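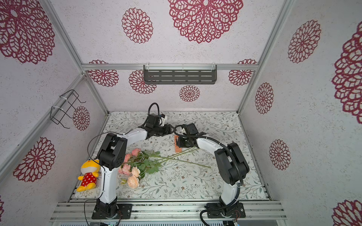 Page 25

Section 2. Hanging patterned wall covering (Plenholm and Citari rolls)

Read the whole section first. Then cut.

Before you start
Check the batch number on every roll. Different batch, different red. Send it back, don't hang it.
Walls clean, dry, no dust. New plaster: wait until August if you plastered in spring, seriously, it needs the time.
Tools: level, plumb line, smoothing brush, seam roller, sharp knife. Extra blades.

1. Measure wall height. Add 2 inches top and bottom for trimming.
2. Find the middle of the wall. Mark it lightly in pencil, never pen.
3. Drop a plumb line from the mark. Don't trust the corner, corners lie.
4. Cut first strip. Large medallions: try to land a whole one at eye level.
5. Cut second strip against the first, pattern matched. Number the backs.
6. Paste the wall, one strip's width plus a bit. Eltard paste straight from the tub, no water.
7. Hang from the top down. Brush from center out to the edges.
8. Butt the seams, no overlap. Roll after ten minutes, light presure.
9. Trim at ceiling and baseboard. New blade every strip.

CAUTION: Power off at the breaker before cutting around outlets and switches. Cover plates off, screws in a cup.

NOTE: Small all-over vines and flowers hide a bad match. Big round motifs do not. Order an extra roll for those.

Inside corners
10. Measure from last strip to corner in three places. Use the widest, add half an inch, cut lengthwise.
11. Wrap the half inch round. Hang the offcut over it on a fresh plumb line.
12. Gap at the corner? Seam adhesive, the Fallahi tube is fine, wipe off teh extra right away.
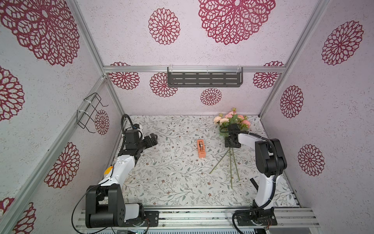

One reader wrote in that step 11 went wrong for them twice, the offcut kept creeping down before the paste took, and that tacking the top edge with low-stick tape overnight fixed it. Fine by us. Peel it off slowly.

13. Leave windows shut and heating low until dry.
14. Bubbles next day: slit with knife, dab of paste, roll flat.

Leftover rolls: store flat, label kept. Part no. 157 is the repair kit.

Revised 26/09/2026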